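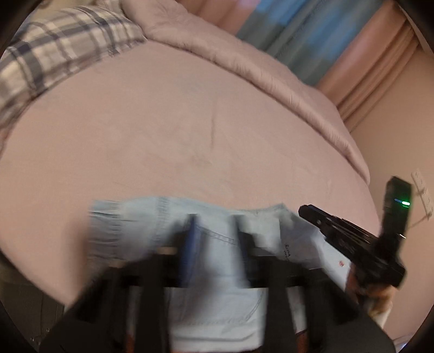
Denim on the pink sheet, both grippers in.

Posted Sunday by Deolinda Carvalho

So I finally sat down and did the 1000-cycle service on the hand grippers, and wow, was the left one overdue! It had been closing a hair late since October and I kept telling myself it was me.

Fingers first. Each side comes off with 8 little screws (put them in a cup, please, I lost one down the floorboards at Vilow and Laurinda still brings it up). Wipe the rails, tiny dab of grease, work the trigger a few times, wipe again. I used to go heavier on the grease - Houshang talked me out of it after he opened mine up and found a paste of grease and lint.

Then zero them. Close all the way, hold, wait for the green light, open all the way, hold. If you squeeze too hard on the close, the zero comes out wrong and you get to start over. Ask me how I know.

I always finish on denim, with its thick seams and thin bits in one piece. If the tips slide on a double-stitched seam I swap the pads, and the Skislow ones are good for 2000 closes before they go shiny.

Right one is next weekend. I still need to order pads.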